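Fairclough Laundry Exchange Moves to Folded-Only Intake

PRULLVILLE - The Fairclough linen and clothing exchange will accept only folded items starting in January, under a revised intake procedure posted at its Curkby Street counter on Thursday. The change applies to towels, bed linen and everyday garments. Coats, shoes and bedding filled with down or fiber are handled separately and are not affected.

Under the old procedure, donors could leave bagged items unsorted, and staff folded them before shelving. Intake manager Beryl Treloar said folding took up most of the morning shift and left little time for checking seams, stains and fasteners. Bags left overnight also came out creased, and many pieces had to be pressed a second time.

The revised sheet sets a standard for each type of item. Bath towels are folded in half along the long side, then in thirds, with the finished edge facing out. Shirts and other tops are laid face down with the sleeves turned in, then folded up from the hem to a width of 15 inches or less. Pants are folded at the center seam and then in half twice. Buttons should be closed and pockets emptied. Items that do not meet the standard will be returned to the donor or refolded at the counter if space allows.

Each donor may bring up to 27 pieces per visit. Clothing and towels go in separate stacks, and each stack should be no more than 6 inches high so that it clears the shelf above. Small items such as washcloths and socks go in open trays, one type to a tray. Lidded boxes will no longer be taken at the counter.

The exchange has also replaced the surface on its folding tables. The old tops had a woven cover that gripped knit fabric and pulled it out of line when a sleeve was turned in. The new tops are smooth and can be wiped down between loads.

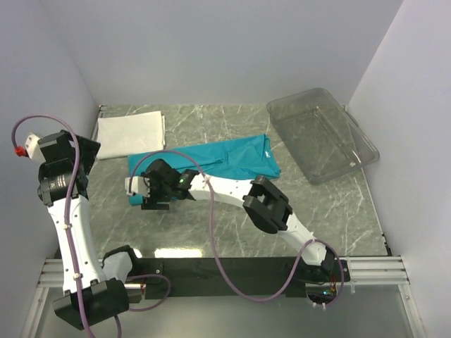
Towels and garments will be kept on separate shelves after intake, with towels on the lower level. Treloar said towels make up the heavier part of the stock and were the main cause of sagging on the upper shelves. The shelving was rebuilt last fall with 68 bays, each labeled by item type and size. Labels are on the front lip and can be read without moving the stack.

Mervyn Bramwell, who runs the sorting room, said the folded width was set by the bays. "A shirt folded wider than that sticks out past the lip and gets caught when someone pulls the one below it," he said. "We tried a narrower fold and the stacks fell over."

Printed folding guides are available at the counter and at the Imby drop-off point, which will follow the same procedure. Donors who cannot fold items themselves may ask for help at the counter before noon. Items already in storage will be refolded as each bay is restocked.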